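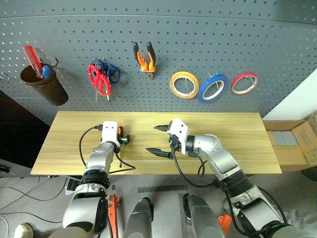
Is it necessary to practice the whole demonstration before the visitors come, or is it enough to test each arm? A reader in Lulville sent us this question after our last open day. My answer is yes, practice the whole, with the talking also. The arms can be in perfect order and the demonstration can still be confusing for the people who watch it.

How to prepare a two-arm robot demonstration for an open day

This guide is from our open day at the Feltell workshop on November 24, 2018. It is for small teams who already have a working robot and want to show it to the public. I do not explain the programming.

Step 1. Choose one simple task.
We used hand tools and a table with a pegboard. Everybody knows scissors, pliers and tape, so visitors understand the goal before you say it. Our first plan had gears in it, and in the rehearsal we spent half of the time explaining the gears.

Step 2. Keep the demonstration short.
Ours was 13 minutes, with the questions included. We did it three times in the afternoon, and between two groups we had a long pause to put every tool back and check the cables. If you have children in the group, leave out the part about the controller.

Step 3. Mark the line for the visitors.
Put tape on the floor at 400 centimeters from the table, and ask one person of the team to stay at this line all the time. This person should not be the same one who speaks. Check that the emergency stop is within reach of the operator, press it, and see that both arms stop. Do this again before every group.

Step 4. Start with the arms not moving.
Let the people look first. Tell them which is the left arm and which is the right arm from the side of the robot, because from their side it is the opposite and they will mix them. Then say aloud what the robot will do, and give the signal to the operator.

Step 5. Show one grip slowly.
A screwdriver is good for this. The shape is long, the handle is thick and the shaft is thin, so you can talk about where the fingers should close. Run the arm at low speed and stop when the gripper is closed.
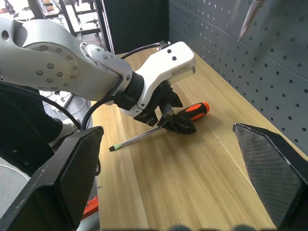 Why does it not simply go faster, one visitor wanted to know, when the machines in the car factory at Omville are so quick? Prepare your answer to this question, you will hear it in every group. We say that in a factory the part normally comes to the same place each time, and that on our table a tool can lie at any angle. We also say that we choose the low speed for the open day.

Step 6. Plan for a failed grip.
Decide before who puts the tool back and which words you will use. Our rule is: stop the arms, tell the visitors that the grip failed, put the tool in place, begin that part again. One repeat only. After the second failure we go to the questions.

Step 7. Write down the questions.
We had a notebook at the door. Three of the questions we could not answer on the day, all of them about the price of the spare parts, and we will put the answers on this page in December.

If you want our rehearsal sheet, ask for it at the desk in the Ó Súilleabháin building. It is one page, printed on both sides, and you can copy it freely.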